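Apuntes de clase | Mobiliario y montaje | Tema 4

El mueble desmontable de plástico: lo que promete la hoja y lo que sale de la caja

Retomamos donde lo dejamos en octubre, con la afirmación de Slavica Pavlović de que un mueble encajable «se monta solo». La frase procede de su manual y conviene leerla con desconfianza. Pavlović trabaja con piezas recién salidas del molde, y en el taller casi nunca tenemos esa suerte.

El caso de hoy es un mueble pequeño de la serie Nistine: base moldeada, patas tubulares, ningún tornillo. La hoja de instrucciones anuncia un montaje en 17 minutos «sin esfuerzo». ¿Medido por quién? ¿Con qué criterio se da por terminado? No lo dice. En el grupo de la mañana la media fue de 29 minutos, y dos equipos tuvieron que sacar una pata y volver a empezar.

Sobre la base. Se coloca boca abajo y encima de una tela, porque el plástico blanco se raya con cualquier viruta del banco. Los nervios del reverso suelen presentarse como prueba de solidez. Aportan rigidez a una placa delgada, de acuerdo, pero no dicen nada de la unión con la pata, que es donde estos muebles fallan. Un reverso muy nervado puede acompañar a un encaje mediocre.

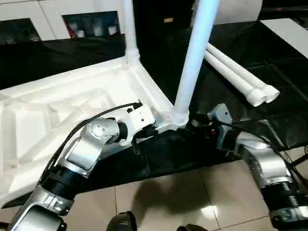

Fig. 3. Base nervada sobre tela negra, con dos patas levantadas y dos tubos sueltos a la derecha.

Sobre las patas. Antes de encajar nada, se ponen los tubos sueltos uno junto al otro y se comparan los extremos. Nikola Mladenović recomienda girar el tubo mientras se empuja; Hildegard Mühlbauer lo desaconseja porque, según ella, marca el collar. Ninguno de los dos aporta ensayos. Prueben ambas maneras y anoten la que usan.

El «clic» tampoco me convence como control. Suena cuando el reborde pasa, llegue o no el tubo al fondo. Más fiable: sujetar la base por el borde, cerca de la unión, y mover la pata con la otra mano. Si hay holgura, se nota en los dedos. Una pata inclinada puede deberse al diseño o a un mal asiento, y a simple vista no siempre se distingue.

Para la próxima sesión: leer el capítulo de Pavlović sobre uniones a presión (desde la p. 203) y señalar qué afirmaciones llevan datos detrás. Yo encontré pocas. Entrega en media página, a mano o impresa, sin portada.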